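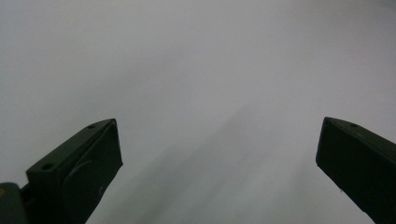

Where we are with the Metgate lunch program

Aug 30, 2021

Hi Antigoni,

You asked for something shorter than last time, so I'll try! The summer stretch is done and the kitchen at Metgate is closed this week for cleaning, which gives me a couple of quiet mornings to catch up on paperwork.

The big number first: we sent out 3,505 lunches between the end of school and last Friday. Our best day was 249, the day the pool opened late and every family in Gititz seemed to come by our table instead. We ran out of fruit by noon and I sent Yhon to the store with my own card (receipt is in the packet, under "other").

What went well

The second pickup spot, over on the Chrysikopoulos lot, was worth the trouble. I know you had doubts about paying for the tent and so did I, but parents who work mornings told us it was the only stop they could make. Yhon Echeverri ran it nearly alone in July and he knows most of the kids by name now. I'd like to keep him on for the fall, and there's a line for that in the new budget.

Switching to ready-packed trays also saved us a lot of time. We used to start scooping at six and now the first van is loaded by eight with people still in a good mood. 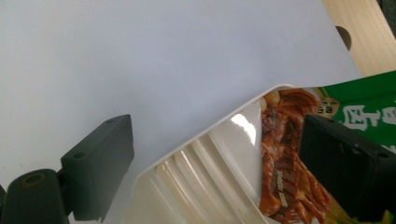
One of the packaged food trays.

What didn't

The cooler. I wrote to you about it in June and I'm sorry to say it quit again, twice, and the second time we had to throw out 15 gallons of milk. Gidico came out both times and only charged us for the parts, but they think the compressor is on its way out and I believe them. A used one would get us through the winter. I have a quote and will send it separately so it doesn't get lost in here.

We also lost some days to heat. When it got over 100 I moved everyone indoors and the line got slow and cranky, me included. Next year I want to ask the library about their side room before May, while they still have dates open.

Money

We're a little under on food and over on gas - the second stop added more driving than I planned for. It comes out close to even. The full sheet is attached, and the two yellow rows are ones I still need to match with the bank.

Coming up

After-school snacks start once the buses settle down, Monday through Thursday to begin with. I'd love for you to come see a pickup day before your board meets in November. Any afternoon works except Thursdays, when I'm driving the van.

Call me if anything in the sheet looks odd. I'm at my desk until three most days.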